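**Gift-box packing added to chore trials at Skalum**

14/09/2019

Skalum has added jewellery packing to its list of bench tasks for two-armed robots. The task is simple to state: an earring goes on the black insert of a small card box, and the tray goes back into its sleeve. Shop staff at Mimora, which supplied the procedure, are expected to do it in 30 seconds.

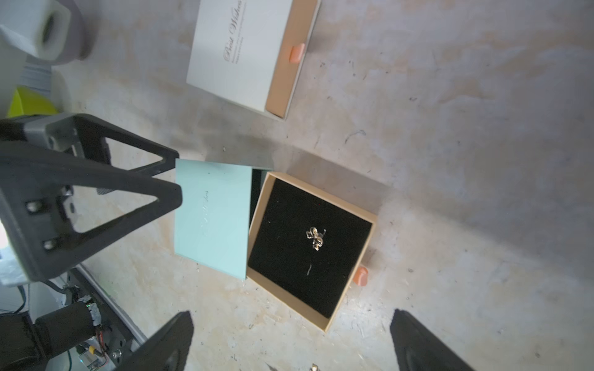 The pull tab is the awkward part, according to Leonie Gruber, who wrote the test protocol. It is soft, it bends away from a hard fingertip, and the tray must be held square while the sleeve moves over it. Earring posts raise a separate problem, as a parallel gripper has little to hold.

Over 902 logged attempts in the first phase, the arms completed the full sequence 52 times without help. Most failures came at the sleeve. Picking up the box alone was far more reliable.
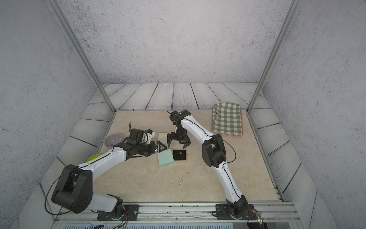
Urs Steiner, who runs the household side of the programme, said cloth folding and stacking bowls were closer to being usable, though still slow. He does not expect either to leave the bench before February.

A second phase of 24 sessions will use the same arms with softer fingertips. Results will be published with the full failure log.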